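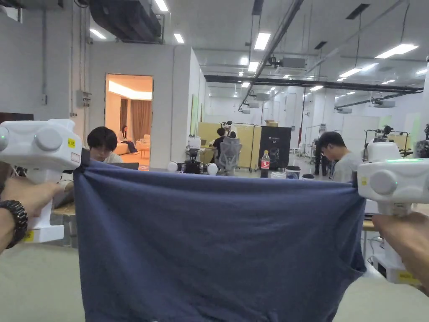 **Fimholm Household Textiles Working Group**
Minutes of the regular meeting, April 27, 2019

Present: chair, secretary, representatives for washing, folding and storage, one observer from Runach.
Apologies: the representative for purchasing.

The chair opened the meeting and confirmed a quorum. The agenda was adopted with one change: item 6 (labels) was moved ahead of the storage report and is recorded here as item 5.

**1. Minutes of the previous meeting**

Approved with a correction to item 4. The words "folded in thirds" should read "folded in half, then in thirds." The secretary will reissue the page.

**2. Matters arising**

2.1 The Rissanen shelf units have been delivered. One side panel has the wrong hole spacing. The supplier has agreed to exchange it. The unit stays flat in its carton until then.

2.2 The question of whether to wash new cloths before first use was carried over from the last meeting. Washing reported that the navy cloths released color in the first wash and only slightly in the second. Decision: all new navy and dark cloths are washed twice, separately, before they enter the folding stock. Light cloths are washed once.

2.3 Lint filter checks. The log sheet has gaps. Washing will move the sheet from the binder to a clip near the machine.

**3. Folding procedure, large cloths**

3.1 Folding presented a revised draft of the procedure for wide cloths. The main change concerns the start. The cloth is now picked up by the two upper corners and held out horizontally, with the rest hanging free, before anything is laid down. The earlier draft began with the cloth already flat on the table.

3.2 Discussion. Storage asked what should be done about sag along the top edge. Folding replied that a slight sag in the middle is acceptable at the pick-up step. Pulling the edge fully tight stretches the hem on the softer cloths, and the corners then fail to meet when the cloth is halved. The procedure will say "extended, not taut."

3.3 Folds that gather toward one side were also raised. These should be let out while the cloth is still hanging. Once the cloth is on the table they become creases and have to be worked out by hand. Agreed.

3.4 The observer from Runach asked if the same steps apply to fitted sheets. They do not. Fitted sheets remain under the old procedure until a separate draft is ready. The target for that draft is August.

3.5 Decision: the revised draft is adopted for wide flat cloths with the wording in 3.2. Small cloths and hand towels are unaffected.

**4. Work surface**

4.1 The group reviewed the cover for the folding surface. The sage-green sheet was preferred to the white one used previously. Navy and white items both show clearly against it, and the edges of a dark cloth are easier to line up.

4.2 Two points were noted against the green sheet. It shifts when a heavy cloth is drawn across it, and it is larger than the surface, so the overhang has to be straightened between runs. Folding will try a strip of non-slip mesh underneath. Cost is minor and needs no approval.

4.3 Scraps and loose threads are to be cleared from the sheet before each new item is laid down. Folding asked for this to be written into the procedure. Agreed.

4.4 Folded items awaiting storage should be placed with the rounded edge toward the person folding, open edges away. Storage stated that piles received the other way around have to be turned before shelving. Agreed without discussion. 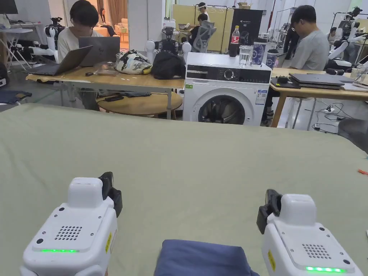 *Fimholm Household Textiles Working Group, Minutes, page 2*

**5. Labels**

5.1 The secretary has a quote from Borkow for 2000 woven care labels. The quote covers one size and one text. The group needs at least a light and a dark version, and the price for a split order is not known.

5.2 Label position was discussed. Washing wants the label at a corner for quick reading. Folding objects that a corner label is the first thing to be pinched and bent when the cloth is picked up. Compromise: on the short hem, one hand's width in from the corner.

5.3 Action: secretary to request a price for the split order. No order to be placed before the next meeting.

**6. Washing area**

6.1 Top of the washing machine. Drinks and other articles are being set down there, including a glass of water, tumblers and a bottle. The machine stands directly beyond the folding surface, and a spill would reach clean stock. Proposal from washing: keep the top clear at all times. Storage considered this too strict and suggested a tray. After discussion the following was adopted: no open containers on the machine; closed bottles are permitted when no cycle is running.

6.2 The box kept behind those articles at the back of the machine are to be moved to the Rissanen shelves when the exchanged panel arrives.

6.3 Program selection. Mixed loads are being run on different settings by different users. The standard for folding stock is 40 °C, normal spin, no extra rinse. Washing will mark the position on the selector knob with a dot of paint pen. The information sticker on the front of the machine is to be left in place.

6.4 Finished loads must be taken out promptly. Cloths left in the drum hold creases that the folding procedure does not remove. The person who starts a load is responsible for emptying it.

**7. Side table**

7.1 The light wooden table to the left of the machine is in use for laptop work and bags. Storage asked for part of it as a set-down area for folded stock. The chair noted that the table has no other fixed purpose, but that the people working there need notice. Decision: the end nearest the machine is to be kept free on wash days. Bags go underneath the table or on hooks.

7.2 Hooks: storage to obtain. Wall fixing to be checked first.

**8. Storage report**

8.1 The count of folded cloths on the shelf was 29. The stock sheet shows a higher number. The difference is thought to be items still in the wash at the time of the count. Storage will recount with the machine empty.

8.2 Piles lean when navy and light cloths are mixed, the navy being thicker when folded. Separate piles from now on.

**9. Other business**

The observer asked for a copy of the adopted folding procedure. The secretary will send it with these minutes.

The next meeting will be called by the chair after the Borkow price is received.

Minutes taken by the secretary. Subject to approval.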